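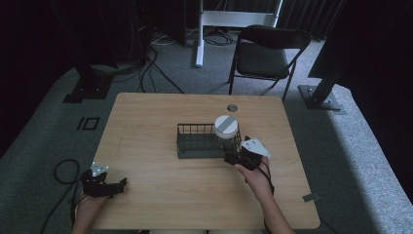

The desk basket is a shallow open container kept on a work surface to hold whatever has no better place to be. Wire versions spread through offices after 1850, when clerks found that paper could be stacked indefinitely if it was given a rim. The mesh type lets air and light reach its contents, though neither has been shown to get them dealt with.

Baskets are usually paired with a lidded canister, which takes the smaller items and hides them. The writer Zuzana Tóth, in her household manual Drarnness, advised emptying both every Sunday. The manual sold 500 copies.

Surface

The table beneath is commonly of pale wood, often with a capped grommet hole for cables – many of which go around it instead. Light finishes flatter a room and keep a record of most things set down on them. 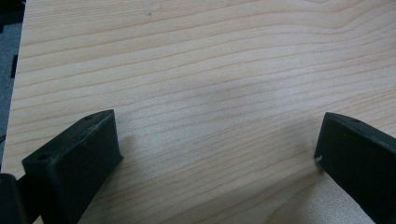
Pale wood surface with fine, wavy grain and a faint gray mark.

Tóth recommended felt pads under wire baskets. Later editions dropped the passage.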